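Two Winters on Clay: the Edwards Street bakery talks ovens, rye and rent

Caught the owner at half past one, between the lunch rush and the next day's doughs. She talks fast and doesn't sit down. Fine by me.

The bakery opened in July, two years ago, in what used to be a shoe repair place. No sign for the first month. People came in asking for heels. "I sold one guy a rye loaf and he came back on Saturday with his sister," she says. "That was my advertising."

The rye is still the thing. Dense, sour, a crust you have to lean on. She got the starter from a mill shop in Narimitz, where she worked after school, and feeds it before she feeds herself. "It's not magic. Flour and water and you have to show up."

Loaves on a good Saturday: 228. On a bad Tuesday, 122, and she takes the leftovers personaly. Some get sliced and dried for crumbs. Some go to the soup kitchen on Bindero Avenue, which likes the seeded ones.

What about prices? A sigh. Rye flour went up, then butter, then the lease. She held the plain loaf where it was and raised the pastries. "A croissant is a treat. Bread is supper – I can't mess around with supper."

The oven came secondhand out of a pizzeria and runs hot at the back left. Everyone on the shift knows it. Loaves get turned halfway, no timer, just smell and habit. She wants a second deck but the doorway is to narrow, so first comes the doorway.

Does she eat bread at home? "Toast. Standing up. Too much butter."

No plans for another shop. Maybe longer hours in the fall, maybe a class for people whose sourdough comes out flat. She thinks most of them bake too soon. "They get excited. Wait another hour, go walk the dog."
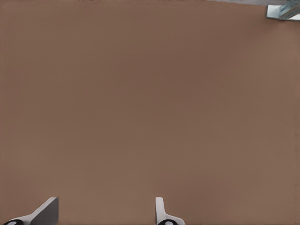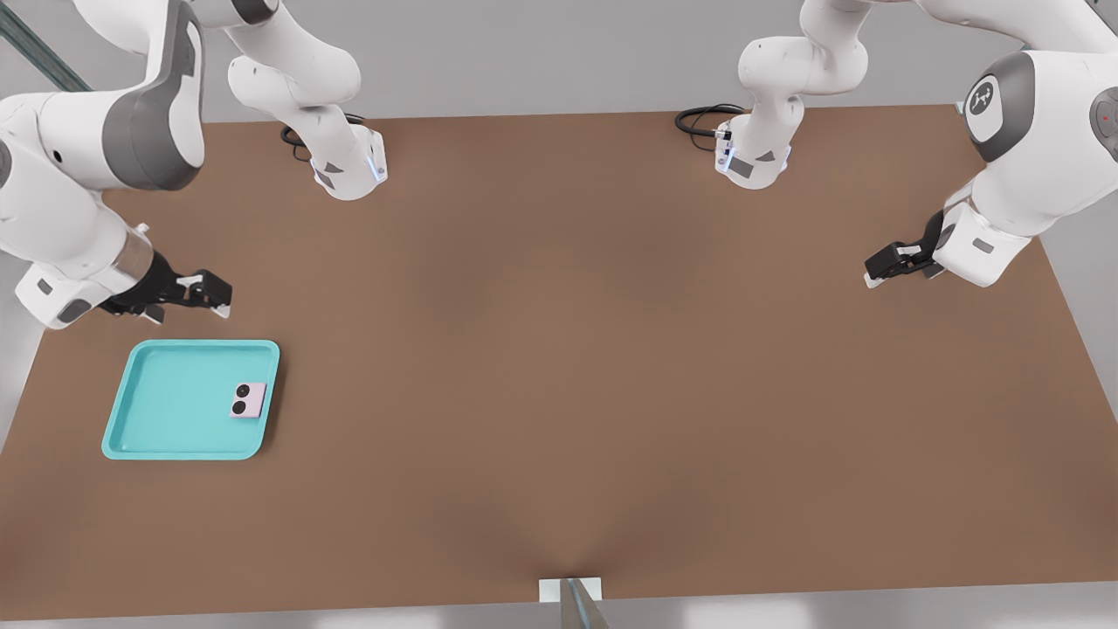
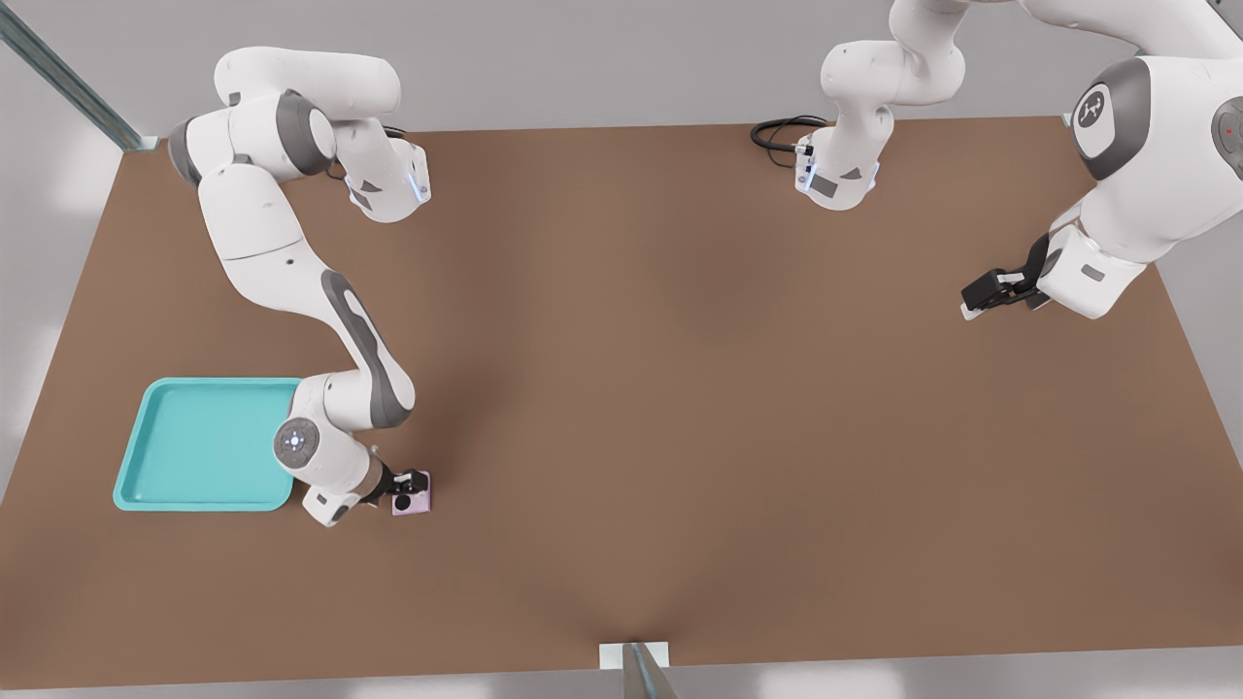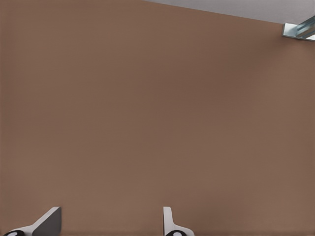 Hours and ordering

Open Tuesday thru Saturday, seven until sold out. Whole ryes can be held if you call the day before. Cash or card, bring a bag.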